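### 3.2 Simulated grasping task

The second-year project at Haugland ran over two terms, with students working in pairs. Each pair wrote a controller for a simulated arm with a two-finger gripper and tested it on a lifting task before being given time on the real arm. The view from the gripper was the only input allowed, so joint angles and object positions could not be read from the simulator. 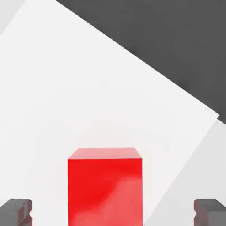 **Hilkka Oksanen**
Project supervisor, Haugland

*Figure 2. Simulated gripper view, with the fingers open on either side of the red cube.*

The task was kept plain on purpose. As Figure 2 shows, there is a single cube on a white tabletop, and its colour is easy to separate from the table and the dark grey fingers. Most pairs began with a simple colour threshold. This gave a usable centre point, but the lighter patches on the front face were sometimes left out of the mask, which pulled the estimate to one side. Two pairs dealt with this by widening the threshold - the others fitted straight lines to the edges of the cube.

Students logged 1,521 attempts in total. An attempt was stopped if the gripper had not closed after three corrections. Bassi and Dimaculangan, who marked the logs, recorded the stage at which each failed attempt ended - approach, closing or lift. Their coding is used in Section 4.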